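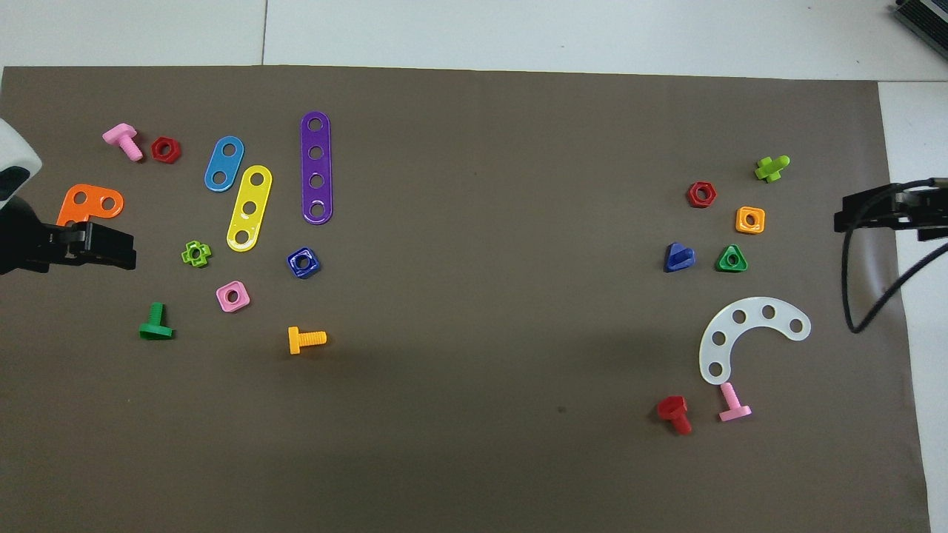
Inier Nut and Bolt Construction Set
Item 1828
Availability: in stock, ships from our Ogilvie warehouse

Chunky plastic bolts, nuts and connecting strips for building and sorting at the table. Bolt heads and nuts come in several shapes, including square, hexagonal and cross-shaped, and the rounded strips are made in different lengths. A two-hole strip joins a pair of parts; the three- and four-hole strips suit longer arms and frames. L-shaped plates turn a corner.

Colours include pink, red, orange, yellow, lime green, blue and purple. Colours are mixed at packing and we can't fill requests for a particular one.

Everything is tightened by hand. Start the nut square to the thread and stop when the strip no longer slides – forcing it will wear the plastic.

Recommended for ages 3 and up. Wash in lukewarm soapy water and air dry. Not dishwasher safe.

Goes with
Emon play mat, brown, wipe-clean
Plelton storage tub with lid, holds some 200 loose pieces

Shipping and returns
Orders placed by Wednesday, December 20, 2023 leave the warehouse before the holiday closure. Unopened sets may be returned for a refund or store credit. Replacement nuts and bolts are sold in bags of 13, assorted colours, limit 2 bags per order.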